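Accueil > Projets > Lumimano > Galerie

Collecte d'exemples : câbles et petits périphériques
Par Aníbal Quispe - jeudi 18 avril 2019

Le jeu Lumimano réunit des démonstrations de manipulation à deux bras, destinées à l'apprentissage par imitation. La série en cours compte 259 épisodes validés sur un objectif de 800.

Vue poignet, cordon secteur
Câble noir en boucles, maintenu par un lien. Doigts ouverts - noir sur noir, la segmentation reste délicate.

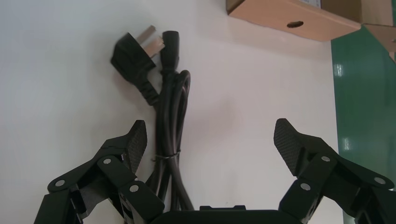
Vue tête, souris en boîte
Les deux pinces encadrent le plan de travail, carton ouvert au fond. La vue de tête sert de référence pour recaler les vues poignet.
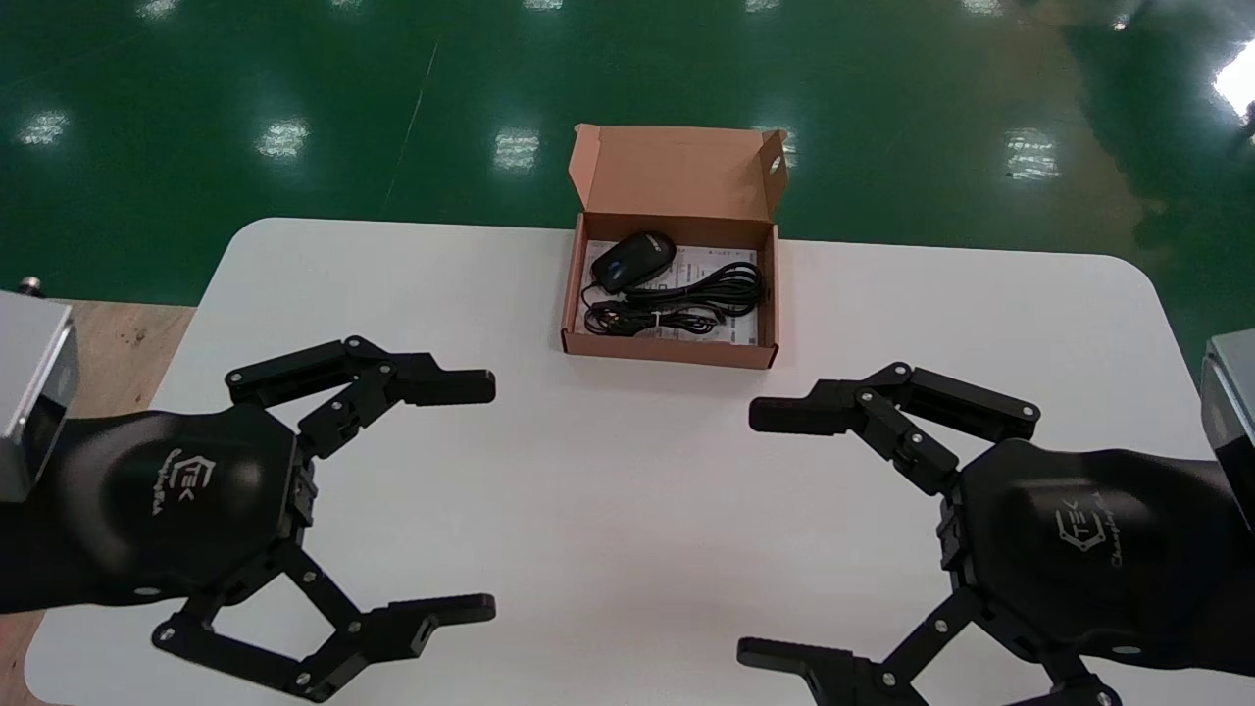
Chaque épisode est découpé en approche, saisie, transport et dépose. Les échecs sont conservés et étiquetés à part.

Vue poignet, souris sur table
Souris et câble posés à même le plateau blanc.
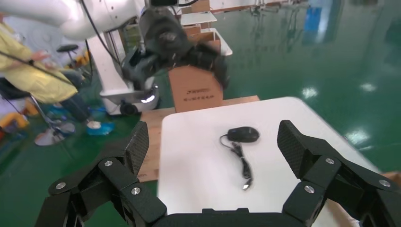 Les flux sont horodatés sur une horloge commune. Tout épisode présentant une perte d'images est écarté avant annotation.

Vue tête, pinces face à face
Même type de boîte, souris et câble à l'intérieur.

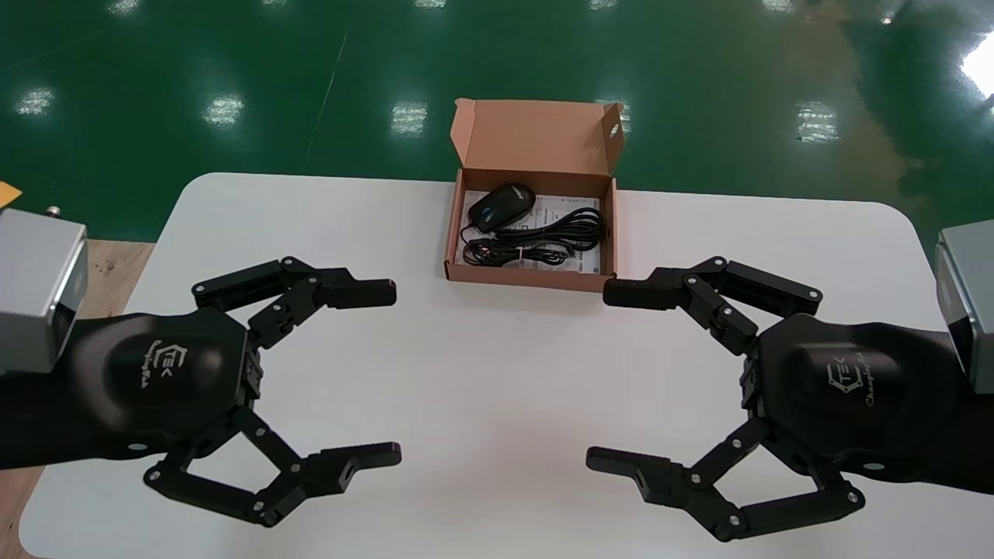
Souris filaire dans son carton, vue tête.

Prochaine livraison des annotations en mai.

Ce site utilise des cookies de mesure d'audience. Accepter | Paramétrer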